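Shared shop gets its two-handed folding rig working on real shirts

9 Nov 2023

The folding project at Mornent, the shared workshop above the old print store on Trollier Street, has reached the point its builders have been talking about since August. Both of the hand-held grippers are finished, both close smoothly, and the pair is now being used on ordinary laundry at home instead of on scraps of felt at the workbench. For a build that began as a box of salvaged parts and a lot of arguing over finger shapes, it's a terrific step!

The idea is simple enough to try on your own bed. A person holds one gripper in each hand and folds a shirt with them, using only what the grippers can pinch, push and drag. Every fold is recorded. The recordings then go into a learning program that will, with luck, teach a pair of small arms to do the same job. The arms are still under construction at Mornent, so for now the whole effort is about the hands.

Work this week has been on a bed, with the morning light coming in and the shirts getting the sort of wrinkles they get in a real house. The group wanted it that way. A T-shirt on a smooth workbench behaves very nicely, slides where it's told and flattens with one swipe. On a bedspread the cloth grabs, the layer underneath moves along with the one you want, and a fold that looked square comes out a hand's width off. Several members said they had to learn to fold all over again, slower, and with a lot more respect for sleeves.

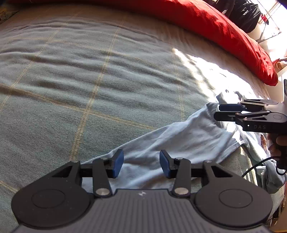 Plurnov, writing on the workshop's message board, asked why anyone would bother with two grippers when a single one and a flat board can fold a shirt, and wondered if the second one just doubles the number of things that can break. It's a fair point, and it drew a long string of replies. The builders' answer is that a board only works once the shirt is already laid out flat, and laying it out is the hard part. With one gripper you can pull a hem as far as you like and the rest of the shirt simply follows. With two, one side can hold while the other pulls, and the wrinkles come out between them. Plurnov has since asked for a turn.

There has been plenty to fix along the way. The first set of fingers was too stiff and tended to poke the cloth along ahead of them. The second set was soft enough but wore through at the tips after a couple of long evenings. The pads in use now are the fifth kind tried, and they seem to be a keeper: grippy enough to lift one layer of thin cotton, smooth enough to let go of it again. Letting go was a bigger headache than anyone expected. A pad that holds too well drags the corner back with it on the way out and undoes the fold you just made, and there are recordings from September in which that happens over and over, with commentary not suitable for a news page.

Cables were the other nuisance. They have a way of ending up exactly where the shirt needs to go. Longer leads have helped, and people now toss the slack to one side before they start, but a wireless version is high on the wish list. So is a lighter grip. An hour of folding with both hands up is a workout - try it with a couple of full water bottles and you'll get the idea.

The numbers so far are cheering. The group has logged 3,582 folds, most of them T-shirts, and 157 of those were done last weekend alone, when the rain kept everybody indoors. Not all of them are good folds. The bad ones are kept too, marked as such, on the theory that the program ought to see how a fold goes wrong and how a person rescues it. A shirt that gets picked up crooked, put back down, nudged straight and folded again is worth more to the group than a perfect one, and there's a growing pile of those.

Money has been modest. The group set itself a limit of $250 for printed parts, screws and pads, leaving out the things members already owned, and has stayed under it. The Šindelář hardware store let them rummage through its odd-lots bin for pivots and pins, which accounts for a fair bit of the savings and for the fact that no two spare kits quite match.

Next up is the order of the folds. Right now each person does it their own way. One camp brings the hem up first and deals with the sleeves afterward, another tucks the sides in over the chest and then turns the bottom up to meet the collar. Both ways give a neat shirt. The trouble is that a program shown two habits at once may try to do half of each, and the group has seen enough lopsided shirts already. The plan is to sort the recordings by method and train on the larger batch, then bring in the rest and see what happens. There's real excitement about that second part, even among the people whose method is losing.

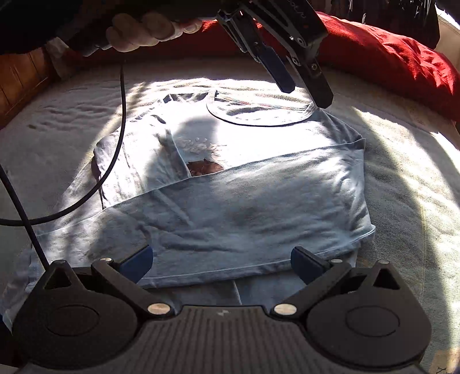

SHOP NOTES

The folding group meets on Monday evenings at Mornent, upstairs, back table. New folders are welcome and need no experience with electronics. Bring a clean T-shirt or two, any size, and expect to have it folded many times before you get it back. Shirts with big stiff prints are especially wanted, as the plain ones are well covered by now.

Printed parts for a second pair of grippers are on the shelf beside the laser cutter. Please don't borrow screws from the tray. Anyone with a steady hand and a free evening could have that pair together before the end of the month, and it would cut the wait for a turn in half.

The two small arms are standing but not yet wired. A first try at moving one with a recorded fold is planned before the holidays, starting with a hand towel - a towel has no sleeves.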